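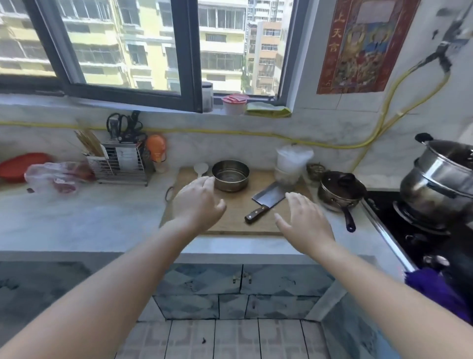
Cleaver, cutting board and steel bowl on the counter

Search this forum Advanced search Go

Fixed rate ends soon: pay to leave early, or wait?

adwoa_owusu
August 29, 2022
Good evening to all. My fixed rate with Kereck finishes in 55 days and I would like to hear from people who have been in the same position. The early exit charge is 600 if I leave before the last day. Kereck offered me a new fixed rate by letter in May and I did not answer it, which I regret now, as the one they show me today is clearly higher. If I do nothing I go to their variable rate and my payment goes up by 200 a month.

My husband says we should pay the 600 and take the best new rate today, before it climbs again. I think we can reserve something now and let it start on the day after the old one ends. We have read the mortgage conditions two times and we still don't agree what they say. Please be patient with my questions, we are first-time buyers and this is our first renewal.

farzad_r
You don't need to pay the exit charge. Ask for a rate now with a start date after your old deal ends. Most lenders allow it some months ahead. I did it through Ekgate (a broker, they took no fee from me, the lender paid them) and the hardest part was finding my payslips.

sixten_solberg
I would not be so quick to say this. It depends on the sums. If Adwoa owes a large amount and the new rate is much lower than the old one, leaving early can pay. But now it is the opposite, the old rate is the low one. Each month she keeps it is a good month. So I arrive at the same answer as Farzad, but please do the calculation before you trust either of us.

adwoa_owusu
Thank you both. Sixten, I did the calculation on paper at the kitchen table and it came out as you say. The old rate is the cheap one and I would pay 600 to lose it. I showed this to my husband and he has gone quiet, so perhaps I can put that part to rest.

My second problem is the fee. Kereck has two fixed rates for existing customers. One has a fee of 987, the other has no fee and a slightly higher rate.
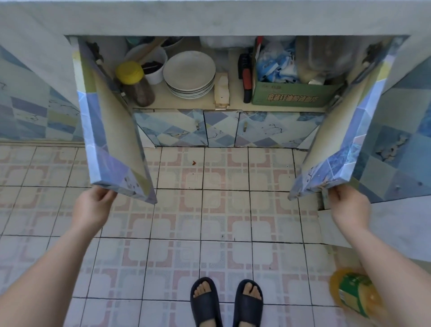
The woman on the telephone said I could add the fee to the loan, and she said it as if it were then free. I understand that I would pay interest on it for as long as the loan runs. I asked her to send me both versions in writing, with the total cost until the end of the fixed period, and she promised to do it this week.

rostam.asadi
Take the one with no fee. Fees are how they make the headline rate look good. My brother-in-law in Trernerero paid one on every renewal and never once checked if it was worth it.

sixten_solberg
Again I must disagree a little. On a big loan the fee version is often cheaper, on a small loan it often is not. Take the difference in the monthly payment, multiply it by the months of the fixed period, and compare this with the fee. Also look at what you still owe at the end under each one. A general rule is not useful when she will have the real numbers in a letter.

rostam.asadi
Fine, but people don't do the sum. They look at the rate and sign.

farzad_r
She did the first sum on paper the same evening, Rostam, I think she will manage the second.

mitra_kermani
I was in the Abbasi branch of this discussion last time (the long thread on moving lenders, if you search for it), and the same points came up. Compare other lenders also. Kereck's offer is easy to accept, but easy doesn't mean cheapest. With a new lender you need a valuation and legal work, though many of them cover the cost, and it takes longer, so do not leave it to the last weeks.

Some people wrote to me privately after that thread, so I put the most common one in the open.

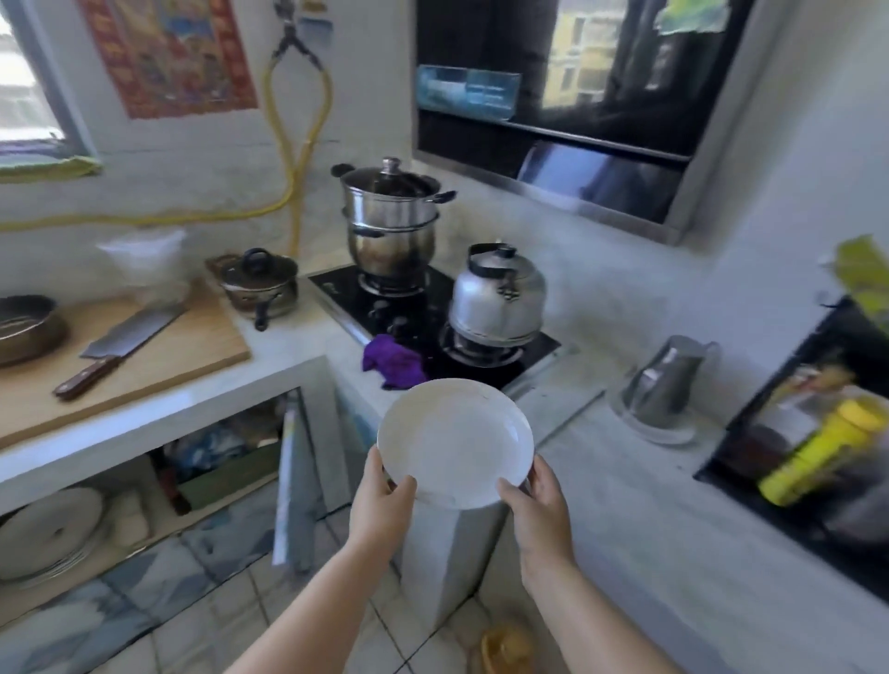 Does my own lender look at my income again when I only change to a new rate?

Usually the lender does not, provided you borrow no more money and keep the same number of years. If you want to change either of these, expect them to ask for payslips and bank statements.

adwoa_owusu
This helps me very much, Mitra. I had thought about making the loan some years shorter at the same time, but I reduced my working hours in May and I would prefer not to open that subject now. Is it possible to shorten it later?

mitra_kermani
You can ask at any time, but there is another way. Look in your conditions for how much you may overpay each year without a charge. If you overpay within this limit you finish sooner, and in a bad month you can simply stop.

sixten_solberg
Agreed. And check that they take the overpayment from the balance immediately. Mine kept it as a credit until I telephoned them.

rostam.asadi
I would still wait a few weeks before reserving anything. Rates can come down too.

farzad_r
If they come down she can usually swap to the lower one before the start date. Ask Kereck whether they permit it, Adwoa, and get the answer in writing with the rest.

adwoa_owusu
I have added it to my list for the telephone call. I will write again when the letter comes.

Contact us | Forum rules | Copyright 2022 | Back to top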